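4.3 Failures in the folding task

The Fevska cell was meant to fold a light blue sheet with two arms and no drama. Over 128 trials it supplied plenty of the second. The most common fault was a double grip, in which a finger pair closed on a buckled layer and the policy carried on as if it had one sheet.
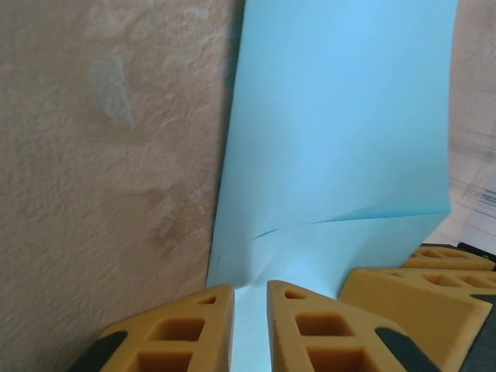

Figure 6. Wrist camera view, paper held between the fingers with a diagonal fold above the grip.

4.4 Arm-to-arm contact

Both arms work above the middle of the table, and they do not share well. The Plikisar planner keeps a 20 mm gap between grippers, a rule it followed faithfully in simulation.

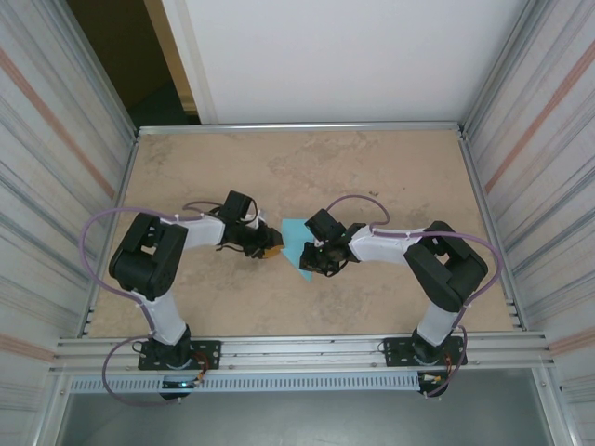

On the real cell the gap shrank whenever one arm lagged, and the safety stop fired up to 2 times per trial. We logged each stop as a failure — the Becerra protocol counts it as "operator rest."

Restarting was its own problem. After a stop, the controller reloaded the last goal and drove both arms toward it at full speed.

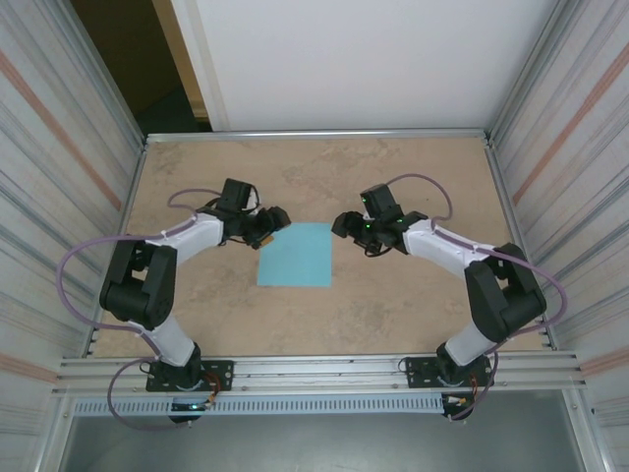
We now require a manual reset and a slow first move. The stop log, all 746 lines of it, is in the Briltent archive with the unedited comments.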